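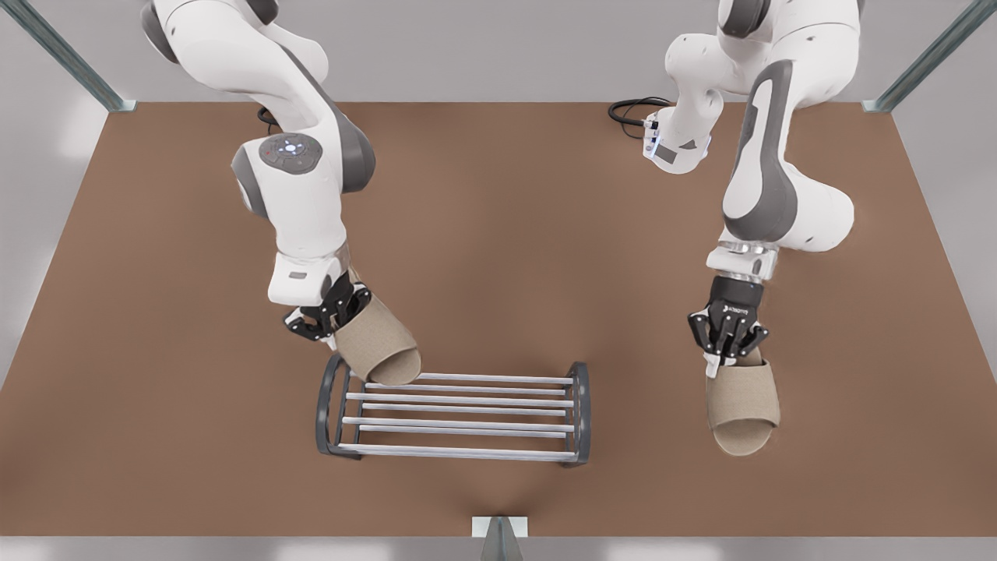

Yevhen Didenko wrote to me that a word list without plurals is no use to him, and could I please put "slippers" in next to "slipper" before doing anything else. Fair enough! So version 2 has plurals.

Utent: a little list of house and home words

I started Utent in October because I wanted a plain text list of the words people use for things at home — shoes, shelves, tables, cups, all that — and the lists I found were either huge or full of typos. Mine has 400 entries, one per line, and I typed every one of them myself (my wrists remember).

What's in the folder

words.txt is the list. Each line has the singular, a tab, the plural, another tab, and the room I'd expect to find the thing in.
odd.txt has 18 words I couldn't make up my mind on. Is a "rack" a hall word or a kitchen word? I put it in both and moved on.
regional.txt has 70 words that change depending on where you grew up, like couch and sofa.

Things to know

Everything is lowercase. Words that only come in pairs, like scissors, have the same form in both columns. The room column is my own opinion — my house has no pantry, so if you have one you'll want to fix a few lines.

Using it

Take it, change it, put it in your crossword maker. If you find a mistake, send me the line and what it should say. I still owe the garage a proper look.

Last updated November 11, 2018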